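Haslam Workspace Services @haslamworkspace
29 December 2025

1/ Our shared offices at Allside reopen to members in February. Over the closure period we are publishing a short thread on the care of desks, chairs, cables and personal items in the common rooms. Members are asked to read it before they return.

2/ The rooms at Allside are used by several groups in the course of a day. A jacket left on a chair or a drawer left open is a small matter, but it delays the next group. The points that follow apply to every room on both floors, including rooms booked for a full week.

3/ Coats and jackets. Outer clothing is to be hung on the hooks by the door or taken home. Office chairs are not to be used as coat stands, and sleeves should be kept well away from the casters. A jacket found on a seat will be picked up, folded and placed on the shelf at reception.

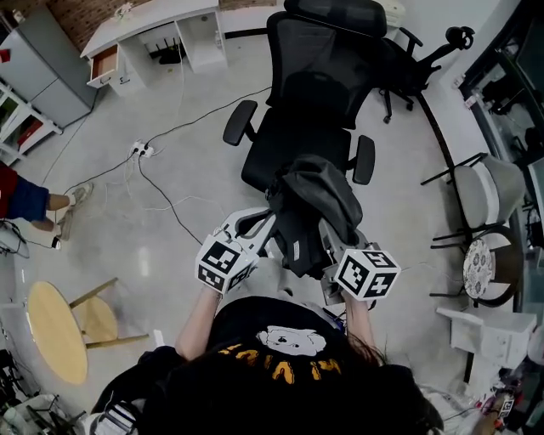

4/ Cables and power strips

Cables should run along the wall wherever the furniture allows it. Where a power strip must sit on the floor, please place it beneath a desk and keep the walkway to the door clear.

5/ Spare leads should be coiled and tied at the end of each booking. Ties are kept in the top drawer of the supply cabinet on each floor. Please do not pull a plug out by its lead, and do not connect one power strip to another.

6/ Any lead with a split cover or a loose plug should be taken to reception with a note of the room it came from. It will be replaced the same day if we hold a spare. We hold plenty of the common sorts — phone and laptop chargers remain the responsibility of members.

7/ Chairs

The mesh chairs are supplied by Brandska and have a headrest and padded armrests. Before leaving, return the backrest to upright and move the chair to its desk. Do not lift a chair by its armrests. Two people should carry it if it has to go up the stairs.

8/ Mesh should be cleaned with a soft brush and then a cloth dampened with plain water. Spray cleaners leave a mark on the fabric and should not be used. Hair and thread caught in the casters may be removed by hand once the chair has been laid on its side.

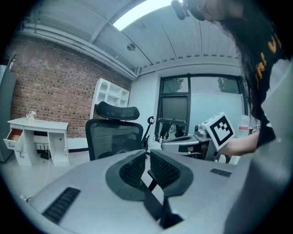
9/ Desk drawers should be emptied and closed at the end of a booking. The same applies to the open shelving along the back wall, where each compartment is available to whoever has the room that day. Items to be kept overnight belong in a cabinet with doors, labelled with the member's name and unit.

10/ Drinks are permitted at desks in bottles with a lid. Bottles left behind are emptied and recycled each evening. Members who have a favourite bottle may wish to take it with them.

11/ Bags and backpacks should be stored under the desk in use or in a cabinet. Round tables and stools are for short meetings and for lunch, and should be left clear with the stools tucked in.

12/ Lost property. Our storeroom received 689 items this year, the greater part of them clothing and chargers. Items are held for eight weeks. After that period, clothing in good order is donated and the remainder is recycled.

13/ Bookings, fault reports and lost property requests are handled through the Fliltance member page. Please give the room number and the colour of the item where you can. Requests sent by reply to this thread may not be seen until the office reopens.

14/ Printed copies of these points will be placed inside the door of each room in February. Members who require a large-print copy may ask at reception.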